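Sutell Bypass Pruner Review: Two Seasons in the Garden Skip to content
We buy what we test. Some links on this page earn us a small commission.

The Sutell is a mid-priced bypass pruner with a steel blade, a sap groove, and a thumb catch on the left handle. I bought mine to replace an old Trajkovski pair with a worn-out spring, and I've used it on roses, currants, and two overgrown hydrangeas.
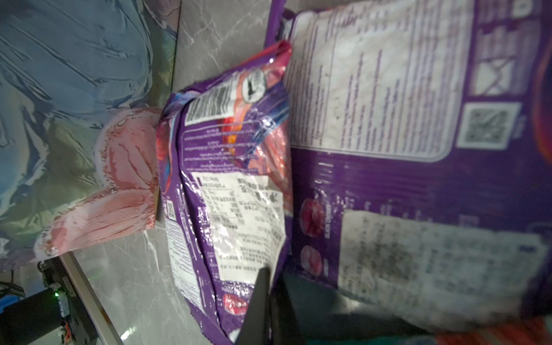

USTMONT, Feb 13, 2022

I started pruning early this winter, so the Sutell has had plenty of work. On green stems it cuts cleanly and doesn't crush the bark. On dead wood it's slower. Anything thicker than a finger takes two squeezes, and I switch to loppers for old currant canes.

The handles open wide. My hands are medium-sized and I can manage, but my wife finds them a stretch and has gone back to her Brirkeck snips for deadheading. The grips are a little slick with wet gloves on.

The catch is the weak point. It slid shut on me several times in July while I was cutting back lavender, and a drop of oil only helped for a week or so. Tightening the center bolt a quarter turn did more.

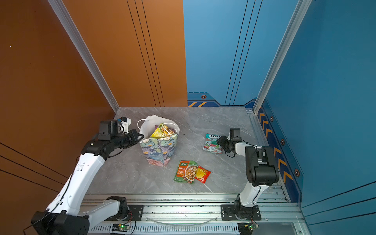 Sharpening and cleaning

The blade comes off with one bolt and a small wrench, which is included. I touch it up with a diamond file every 30 days in the growing season. Sap wipes off with rubbing alcohol if you get to it the same day. After that you'll need steel wool.

A replacement spring costs $4 and a new blade is $33 with shipping. That's a lot for a blade, and I'd file the old one for as long as it will hold an edge.

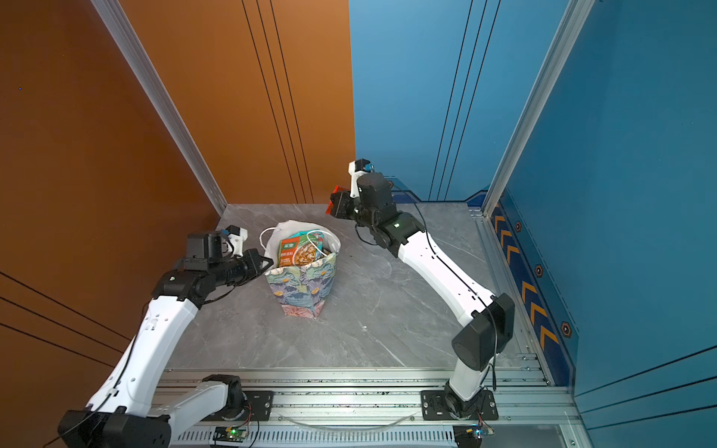
Words and photos: Senad Ristić

I'd buy the Sutell again for roses and soft shrubs. If most of your cutting is dead wood, get a ratchet or anvil pruner. Left-handed gardeners should try a pair in a store first, as the catch is awkward to reach from that side.

Rating: 4 out of 5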